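Consumer Claims and How to Read Them
Handout 4: What "tested" means on a cleaning product 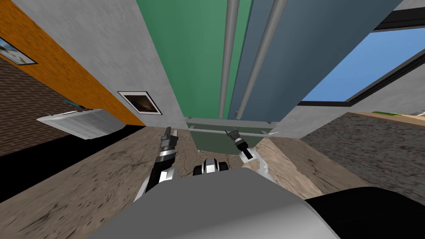 Fig. 1. Computer-rendered room, looking down toward the floor, with two robot arms raised.

Bring this handout to the next session along with one label from your own kitchen. Any product will do as long as the package makes a claim with a number in it.

1. The claim and the test are two different things

Last time we read the back of a bottle of Udska floor cleaner. The front says "tested in 200 homes." Most of you took that to mean the cleaner worked in 200 homes. Read it again. It says a test took place. It does not say what was measured, who measured it, or how it came out. A product could fail in every one of those homes and the sentence would still be true.

I am not saying Udska is a bad product. I have no idea, and neither does anyone else who has only the label to go on. That should bother you more than it seems to.

2. "Up to"

Otholm dish tablets promise "up to 30 percent less residue." Two questions before you believe a word of it. Less than what? And how often did anyone get the 30? "Up to" sets a ceiling. Zero is also up to 30.

The comparison is usually buried in small type. On the Otholm box it reads "compared with rinsing in water only." So the tablet beats plain water, at its best, by a margin most buyers would have taken for granted. Compare that with what you thought when you read the front.

3. Survey numbers

Lindqvist runs an ad for its glass spray built on a customer survey with 596 replies. A number that size looks solid, and the fact that it isn't a round one helps – people trust odd numbers more than they should. What we need is the number of people who were asked. If the survey card came inside the box, the people who answered had already bought the spray and cared enough to fill out a card. They may be right about it. They are still a poor guide to what you would think.

Look at the wording of the question too. "Did you notice a difference?" is not the same question as "Was it better than what you used before?" Ads like the first one. It is very hard to spray something on a window and notice no difference.

4. Words that do no work

Keep a list of these as you find them. My own so far: advanced, professional strength, lab inspired, deep, active, smart. Darkent oven gel manages four on one label. Cross them out with a pencil and see what is left. With Darkent you get "gel for ovens," and I would call that the only claim on the package I can check from my chair.

"Natural" is a harder case and we will give it a full session later in the term. Please don't use it in your first paper.

5. Where I may be wrong

Some students will say this is too harsh, and that a label has no room for a full report. Fair enough. But a label does have room for a web address, and very few of the ones I collected in August gave one that led to any test results. If you find a good one, bring it in. I would like to be able to show it.

Reading: course packet, up to page 37. Skip the section on fabric softeners, which is out of date.

For next time: copy your claim out word for word. Under it, write the weakest thing that could be true if the claim is true. Then write what you think the company hoped you would believe. Half a page is plenty. Don't look up the company's website until you have written both parts – it spoils the exercise.

Late work goes in the box outside the office before 5 p.m.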